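4.2 Living with the partition line

I should say up front that I came to the Rumside fit-out as the person who'd be studying it, and ended up as one of the people who nagged about it. Ott Kuusk ran the site for the contractor and was very patient with me. I'd expected the interesting material to be in the design meetings (that's where Section 3 spends most of its time), but most of what I learned about how an office gets put inside a warehouse came from standing beside a half-built stud wall at seven in the morning with a coffee, listening to two trades argue over a door swing.

The argument that kept coming back was over the line between the hub office and the warehouse floor. On the drawings it's a single stroke. On site it was a fire-rated wall, an acoustic wall, a route for cable tray, and the only sensible spot for a kitchenette, all at once! Ieva Vasiliauskas, who drew it, told me she'd moved it three times before the tender and would happily have moved it again. Every shift dragged something along with it: sprinkler heads, a return air grille, the glazed panel the client had fallen in love with.

I coded my site notes the same way I'd coded the interviews, by who raised a problem and who ended up carrying the cost of it. The two were seldom the same. The ceiling contractor raised plenty and paid for very little. The joiner, Povilas Lill, raised next to nothing and then rebuilt the reception counter because the floor finish had been changed to a thicker tile and the counter no longer met its accessible height. When I asked him why he hadn't flagged it, he said he'd found out when the tiles went down, same as me.
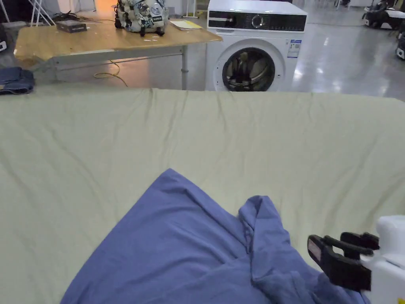
Figure 6. Fabrics, one laid out and one loosely folded on top.

What surprised me most was how much of the coordination went on outside the official channels. The project had a shared model and a proper clash register, and both were kept up well enough, but the thing people consulted was a marked-up plan taped to the inside of the Dostum crate by the loading dock. It had everybody's handwriting on it. When the plan got too grubby to read, Heino Mets would print a fresh one and copy the live notes across, and whatever he left off was treated as closed. I've thought about that a lot since. A whole category of decisions on that job was made by one fellow with a felt pen choosing what to recopy, and I don't think he'd have described it as a decision at all.

I did try to get the same picture from the second site, Punero, where the office portion was much smaller and went in after the racking. It's a thinner data set, I'll admit. I had five visits there, and on two of them the only person free to talk was busy unloading plasterboard, so my notes are mainly about plasterboard. Still, the order of work made a clear difference. With the racking already up, the partition line couldn't wander, so the arguments moved upward into the ceiling void, where they were harder to see and (going by the variation records) slower to settle.

My reading, then, is that fixing the line early moves the negotiation to another part of the building and to a different set of trades. Whether that's cheaper I can't say from two sites. Ieva thinks it is, Ott is sure it isn't, and they were both generous enough to lend me their spreadsheets, which I come back to in Section 5 along with the labour hours.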